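From: cell-maint at Oller
To: bimanual-users list
Date: 26 Aug 2022
Subject: Re: [bimanual-users] Fingertip offset drifting on paper cell

On the bimanual-users list, the Emeck site wrote:

> We run the same two-arm layout as you, with the Drunora fingers. After the
> last finger change our left tip sits low and the paper skids when the jaws
> close. Re-zeroing the gripper does not help. Do you re-teach the whole
> folding sequence after a finger change, or only the tool offset? Also, how
> do you route the gripper cable? Ours has worn through at the wrist clamp.
>
> Please post whatever schedule you use. We have none.

We do not re-teach. The folding sequence is stored relative to the meeting point of the two tools, so if both tool offsets are right the sequence is right. Re-zeroing the gripper only resets the jaw opening. It has no effect on where the tip is in space, which explains why you saw no change.

What we do after any finger change, in this order:

1. Power down the arm being worked on. Leave the other one parked and braked.
2. Clean the mounting face on the gripper housing. A shred of paper under the finger is enough to tilt it.
3. Fit the finger and tighten both screws a little at a time, alternating.
4. Jog the two grippers toward each other over the middle of the front table, at low speed, until the tips nearly meet.
5. Put a folded piece of scrap between them and close one side on the edge.
6. Correct the tool offset, save it under the arm color, and repeat from step 4.
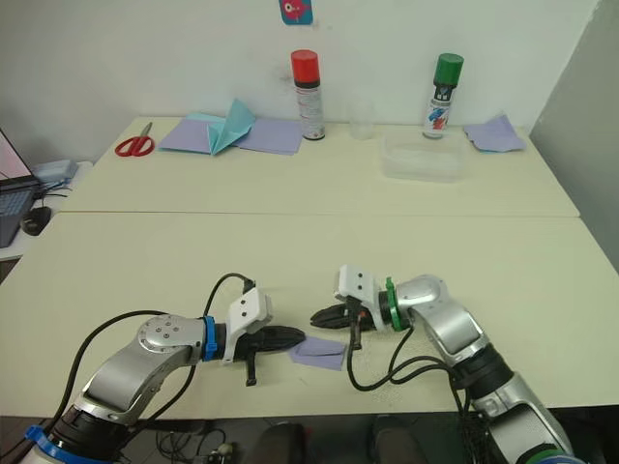
Step 5 is where a low tip gets found. A single flat sheet will bend out of the way and hide a small height error, while a piece with one crease in it is stiff enough to show it. Use the stock you run in production. We do the check on the same lavender paper, with the left gripper at the left edge of the piece and the right one brought in from the other side. If the piece shifts as the jaws close, the tip height is off or the two fingers are not closing evenly. Check the height first.

On naming: the left arm is blue and the right arm is green everywhere in our setup, on the rings, in the offset files and in the log. Before we did that, an offset was twice saved to the wrong arm, and the error looked exactly like what you describe. I would rule that out before taking anything apart. Load both files, compare them with your last good backup, and see which one changed.

If the files are fine, check the fingers themselves. The Drunora set is sold in pairs and the halves of different pairs should not be mixed. We scratch a pair number on the back of each finger with a scribe.

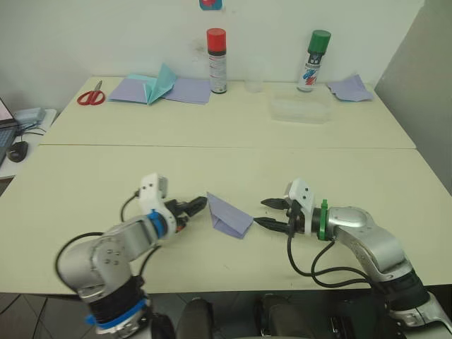
With the files and the fingers cleared, the remaining suspect is the wrist mount. Loosen it, seat it again with no load on the gripper, and tighten it with the arm in its normal working posture. Tightening it with the arm straight up gave us a small twist that only appeared once the arm was reaching out over the table.

Cable routing. Yours wore through because it was fixed tight at the clamp. Leave a free loop over the top of the gripper housing, then bring the cable back along the arm and tie it once, well behind the wrist. Turn the wrist through its full range by hand before power goes on. The loop should never go taut and should never drop low enough to drag on the sheet. Slack below the table goes behind the base, and no connector should carry the weight of the cable.

Current schedule, copied from our cell sheet:

Every shift: wipe fingers with a dry cloth, look at both cable loops.
Every 200 cycles: scrap check as in steps 4 and 5, both arms.
Every 3,000 cycles: replace fingers, re-seat wrist mounts, save new offsets.
After any fault 123: scrap check before restart, no exceptions.

The 200 figure was set by trial. At longer intervals we were finding errors after they had already spoiled sheets.

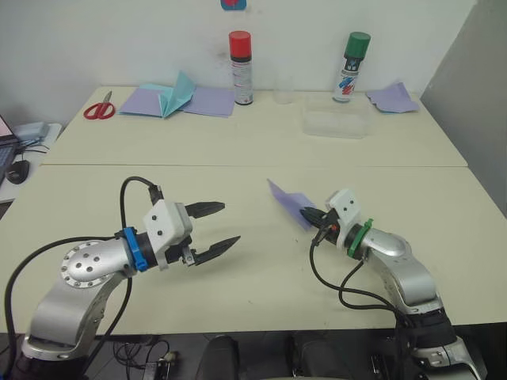 Gökçe, on reading a draft of the above, objected to the 3,000 line and wanted it split: replace the fingers on wear and leave the wrist mounts alone unless the scrap check fails, on the grounds that every re-seat is a new chance to introduce twist. That is a fair point. We have kept the combined interval for now, mainly to have one stop instead of two, but a site with a stable mount could reasonably do it the other way.

One more item on the table itself. Ours is two tables pushed together, and the seam must stay behind the working area. Supplies and spare sheets go on the rear table only. If the front table gets bumped, run the scrap check again before blaming the arms. We put tape marks on the floor at the legs after the second time this happened.

After the offsets are saved, the last check is done on an unfolded square laid flat, with both tips brought to the same corner. Read the gap from the side with a feeler gauge, not from above.

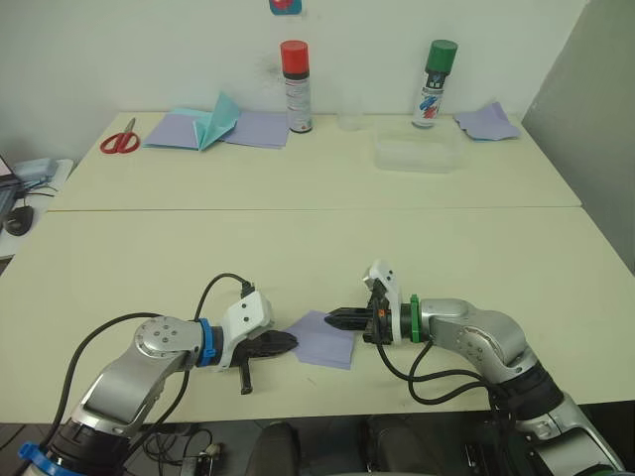
Corner check on a flat square, blue arm left, green arm right.

If your left tip still reads low after all this, post both offset files and the finger pair numbers to the list. Include the log from the last 4 checks if you have it, with the arm color on each line.

--
Oller cell maintenance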